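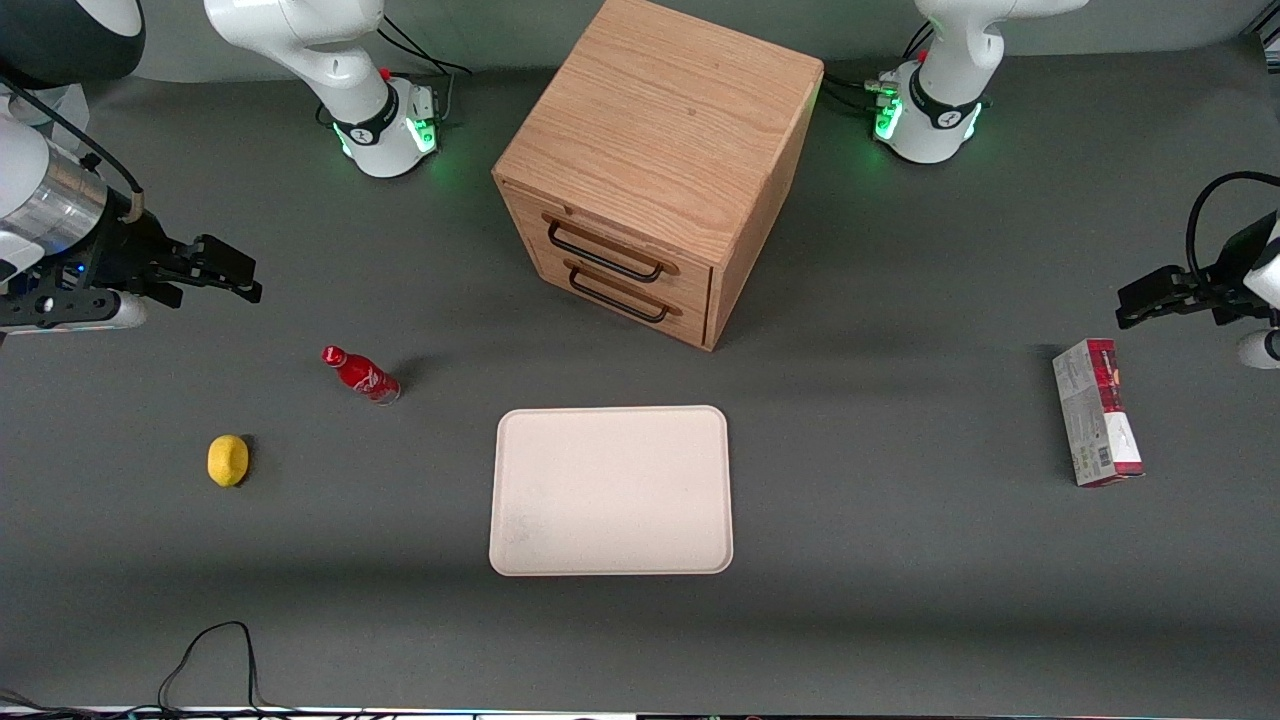

*Both arms parked, drawers shut, tray out front.*

**Subject:** Re: [grippers] stock fingers vs. padded ones for drawer handles?
**Date:** 2nd September

Hi all,

Sorry for the slow reply. I wanted to finish the second round before I opened my mouth, and then the second round grew a third round, as they do. Quoting the original question so people don't have to dig for it:

> We have a pair of arms with the plain parallel grippers they shipped with, and we are trying to get them to open small drawers, put something in, and close the drawers again. The opening works about half the time. The fingers either slide along the handle or bump the drawer front before they close. Has anyone tried the Clondora fingers for this, or the Vesside ones with the soft pads? I don't want to buy both sets if one of them is plainly wrong for the job.
>
> Also, is it worth having a camera on each wrist if there is already one fixed over the table? Our controller is the Sisay one and we only have two camera inputs left on it.
>
> And does anyone keep the same fingers on both arms, or do you mix?

So I've been living with exactly this for most of the summer! My setup is in the picture: little oak cabinet with two drawers, long black bar handles, one arm on each side of the table. The objects change from day to day, but I keep coming back to the ones you see there — the lemon, the red bottle, a cardboard box standing on end and the tray. They each go wrong in a different way, which is handy when you're comparing fingers.

I tried three setups: the stock fingers, the Clondora ones (longer, thin tips, hard rubber on the inside face), and the Vesside ones with the pads. Same arms, same controller, same positions for everything as near as I could manage with tape marks. I swapped fingers on both arms each time, so that part was fair. What wasn't fair is that I got better at teaching the moves as I went, so whatever I tested last had an advantage. I went back and redid the stock fingers at the end to make up for it. They improved a lot the second time, and I'd take my early notes on them with a big pinch of salt.

**Drawers**

Your half-the-time number sounds like mine in the first week. For me the fingers were mostly innocent. The trouble was how I came at the handle. I was bringing the gripper in straight from the front with the fingers one above the other, and there just isn't much room behind a bar handle, so the inner part of the fingertip hit the wood before the gripper was far enough on to close. The arm felt the bump, the controller backed off a hair, and then the fingers closed on the outer curve of the bar and slid off as soon as I pulled.

What fixed it was not gripping the handle at all. I close the fingers until they're nearly touching, come down from above so the tips drop behind the bar, and pull. It's a hook, basically. With the top drawer it's easy because there's all that free space over the cabinet. The bottom drawer is the nuisance, since its handle is right below the upper drawer, and with the upper one even a little bit open you come down on top of it. I now have the script nudge the top drawer shut before it goes anywhere near the bottom one. It costs a few seconds and I stopped losing runs to it.

With hooking, the thin Clondora tips were the clear winners. They fit behind the bar with room to spare. Stock was fine if I was careful about height. The Vesside pads are too fat for it! They squash in behind the handle and then don't want to come out, and twice the arm dragged the whole cabinet toward the tray because the pad was wedged. If your cabinet is light, stick it down. I resisted that for ages as I thought it was cheating, and then I got tired of walking over and pushing it back.

If you really want to grip the handle (some people do, for closing with control), then the Vesside pads are lovely. They forgive you for being off to one side. So it depends which way you go.

**Everything else**

The lemon is my favorite test because it's lumpy and it rolls if you look at it wrong. Stock fingers pick it up well enough across the fat middle. Near the ends it shoots out sideways like soap. Clondora was a bit worse than stock here, probably down to the narrow tips. Vesside was so much better that I stopped keeping notes on it.

The bottle lying down was the opposite of what I expected. I figured the pads would win again, and they did hold it nicely, but the sag in the pads let it swing, and by the time it got to the tray it was pointing somewhere new. The hard fingers kept it where I grabbed it. For placing things in a tray at a known angle I'd go hard every time.

The cardboard box standing on end is all about force. Too much and you crease the sides, too little and it tips while you lift. Every set of fingers could do it once I turned the closing force way down in Sisay. Watch out, because the force setting is saved per gripper profile and not per arm, so if both arms share a profile you'll change both. I lost an afternoon to that. I was tuning the left arm and wondering why the right one had gone limp.

**Calibrate the closed position after every swap**

This is the part I most wish I'd read somewhere. After changing fingers, close the gripper fully and write down the position count the controller gives you. With the Clondora fingers on, my right arm reads 3,008 when shut and my left reads 2,949. Same fingers, same screws, same everything as far as I can tell. I had been using one number for both, so the left gripper thought it was holding something thin when it was holding nothing, and the script happily carried thin air over to the tray and let go of it. Very polite about it, too.

I now do the closing check at the start of every session, before the first move. Takes less time than the arms take to wake up.

**Cameras**

With two inputs left I'd put one on each wrist, but only after you've sorted out the fixed view. I ran for a good while on a single fixed camera looking down at the table, and it was enough for everything except the handles. From up there the bars look flat against the drawer fronts and you can't judge the gap behind them. A wrist view helps enormously with that last inch.

The catch is cable. I already have one thick cable arcing off the left wrist, and a thin one down the link on the right, and there's a loop of spare on the near edge of the table that I keep meaning to tie up. Every extra cable is one more thing to catch on a corner of the cabinet when the wrist turns over. Leave more slack than you think and then run the arm through its widest moves slowly, by hand if yours lets you, and watch the cable the whole way. Mine snagged at a pose I use once in every twenty runs, so it took days to show up.

I borrowed a wrist mount from the Dririco kit to try out. It's okay. It sits a bit far forward and you see a lot of finger in the view, especially with the long Clondora tips. With stock fingers it was better. If I were doing it over I'd print my own mount and tilt the camera in a bit.

**Same fingers on both, or mix?**

I ended up mixing, which surprised me. Clondora on the right arm for the drawers, Vesside on the left for picking things up. The right arm opens and holds the drawer, the left arm drops the thing in, the right arm pushes it shut. The picture is the parked layout I start every test from, if you want to copy the spacing. My one warning is that mixed fingers mean two gripper profiles, two sets of numbers, and a real chance of loading them the wrong way round. I put a strip of colored tape on each wrist and named the profiles after the tape, and that has helped.

Wear so far: the Clondora rubber still looks new after some 2,000 pulls. The Vesside pads have started to go shiny where they touch the bottle, though they grip all right. I wipe them down now and then with a damp cloth. I don't know yet how long they last, and I'll report back in December if they're still on the arm by then.

So if you're only buying one set and drawers are the main job, get the Clondora ones and hook the handles. But try hooking with your stock fingers first! It's free, and you may find that you don't need to buy anything. Happy to send my Sisay script to anyone who asks — it's ugly, with far too many waits in it, and the comments stop making sense halfway down.

One question back to the list, while I have you. Has anyone found a good way to tell from the controller that a drawer is fully closed? I push until the force goes up, but I get the same bump when the drawer sticks partway, and I'd love not to add another sensor.

Cheers from the shed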